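The Parish Library at Sisstead and the Society That Paid for It

Readers of this blog will know that I have spent the better part of the winter with the minute books of the Sisstead Auxiliary Tract Society. The books came to the county record office in a single deposit, and only the first two volumes have been catalogued. The remarks that follow are provisional. They concern a small question, namely how a body formed to hand out religious pamphlets came to own and run a lending library.

The Auxiliary was founded in the decade after Waterloo, when societies of its kind were appearing in market towns across England. Its rules were borrowed almost word for word from those of its neighbour at Rellden. Members paid a penny a week, met on a Wednesday evening in the vestry, and undertook to visit every household in the parish once a quarter. The first subscription list carries 104 names. Women make up more than half of them, although no woman signed the minutes or spoke at an annual meeting until much later.

The visiting was harder than the founders had expected. The district books, which were kept by the visitors themselves, record a good deal of polite refusal. Some households took the tract and returned it the next quarter unread. Others asked whether the visitor had anything longer. One entry for the mill cottages notes that the tenant "has the whole of the present series by heart and desires a history". The same request, in various forms, comes up in every district book that survives from those years.
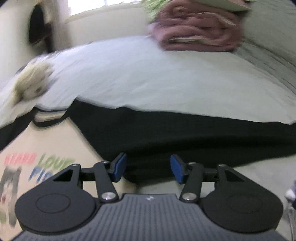 The society's answer was cautious. In its fourth year it voted to buy 50 volumes, to be kept in a locked press in the vestry and lent for a fortnight at a time. The choice of books was left to the rector and two laymen. Their list is copied into the back of the first minute book and is weighted heavily toward sermons, missionary lives and accounts of voyages. It also includes a work on the husbandry of bees and a grammar of the English language. There were no novels, and a motion to admit them was lost without a recorded vote.

I had assumed, as others have, that the library was a means of keeping Dissenters' books out of the parish. The Independents had a chapel in Skerkow Lane and a reading room attached to it, and a rivalry between the two would have been natural. The borrowing register does not bear this out. At least 7 of the early borrowers can be matched to the chapel's own baptismal roll, and the librarian lent to them on the same terms as anyone else. A complaint on the subject was brought to the annual meeting and was allowed to lie on the table, where it appears to have remained.

Money was a more lasting difficulty. The penny subscriptions covered the tracts and very little more, and the parent society in London made no grant for books it had not published. The gap was filled by a bequest from a Gosselin, a family of Channel Islands origin who had settled in the parish as wool merchants. The will gave an annual sum for "the purchase of useful and godly reading" and left the meaning of both adjectives to the trustees. Later minutes return to the wording more than once -- usually when somebody wished to buy a newspaper.

By the middle of the century the library had outgrown the society. The last full catalogue, made when the books were moved from the vestry to the new schoolroom, lists 1299 volumes. Tract distribution by then had been reduced to a table beside the church door, and the quarterly visits had ceased altogether. The minutes continue for some years in the hand of a single secretary, recording small repairs to bindings and the purchase of coal.

I would be cautious about drawing wider conclusions from one parish. The Rellden books have not survived, as far as I have been able to establish, and without them there is no ready comparison. The third volume of the Sisstead minutes is due to be made available to readers in October. It should contain the correspondence with the Gosselin trustees, and I intend to report on it in a later post.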